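Papierkörbe leeren mit Automatik: So stellen Sie den Rundgang im Gästehaus um

Im Gästehaus Stikow planen wir die Zimmerrunden seit Juni mit Todora. Das Programm verteilt die Aufgaben, die früher auf dem Klemmbrett standen. Die Anleitung richtet sich an Hausleitungen, die den Rundgang neu einrichten.

1. Zimmer anlegen
Tragen Sie jedes Zimmer einzeln ein, auch die Personalzimmer. Pro Zimmer reichen zwei Aufgaben: Papierkorb leeren, Boden prüfen. Alles Weitere kommt später dazu.

2. Greifarbeit festlegen
Markieren Sie, welche Handgriffe die Maschine übernehmen soll und welche beim Team bleiben. Bei uns bleibt alles, was auf Betten, Regalen oder Kartons liegt, Handarbeit. Der Papierkorb ist für den Greifer freigegeben.

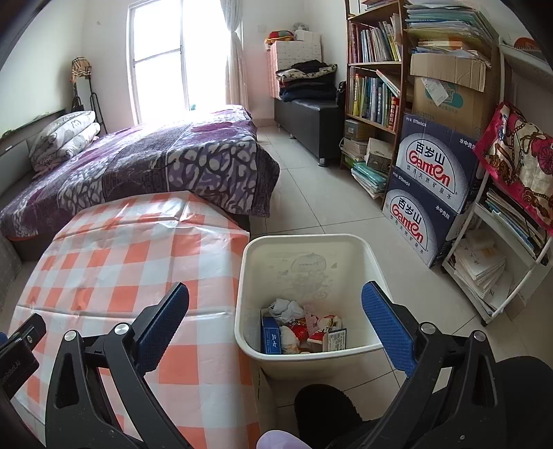 Stellen Sie den Korb immer an dieselbe Stelle und halten Sie den Weg dorthin frei. Schuhe, Taschen und Kabel kommen vorher weg. Volle Körbe nicht nachdrücken.

3. Schichten anpassen
Planen Sie in den ersten vier Wochen keine Stunden weg. Jummai Igwe hat bei uns zunächst beide Listen geführt, die alte und die neue. Um 8 Uhr gleicht sie die offenen Zimmer ab und gibt die Runde frei.

4. Störungen melden
Bleibt eine Aufgabe offen, erscheint sie gelb in der Liste. Wer gerade auf dem Flur ist, erledigt sie von Hand und hakt sie ab. Häufen sich die Meldungen in einem Zimmer, den Standort des Korbs ändern.

Für das Team verschiebt sich die Arbeit: weniger Bücken, mehr Kontrolle am Tablet. Yetunde Olaniyan schult neue Kolleginnen jetzt an zwei Vormittagen, vorher war es einer. Fragen zur Abrechnung der Schulungszeit bitte vor dem Start mit dem Lohnbüro klären.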